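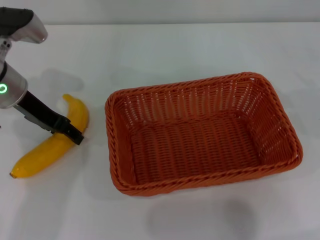
The note from Bovo came in overnight and disagrees with our ripening curve: their view is that the 160 ppm ethylene reading was taken too close to the vent, and that the chamber average was lower. Fair point. The probe has been on the same bracket since May.

Moved the probe to the back shelf at 9:40 and let it settle. New reading 5 ppm under the old one, so the vent accounts for part of the offset at most.

Banana lot from Niveck, green stage 2 on arrival. Flow set to 265 mL/min, fan low. CO2 climbed to 890 ppm before the first purge. Purge interval left alone for now, want one clean run before changing two things.

Firmness by penetrometer, peel on, mid-fruit. Tip readings scatter badly and I am dropping them from the table. Old tip values stay in the Jirosow sheet, column F, grayed out.

To do: recalibrate the ethylene sensor against the Adeyemi cylinder, check door gasket, lower left corner. Send Bovo the back shelf numbers once the second purge is logged.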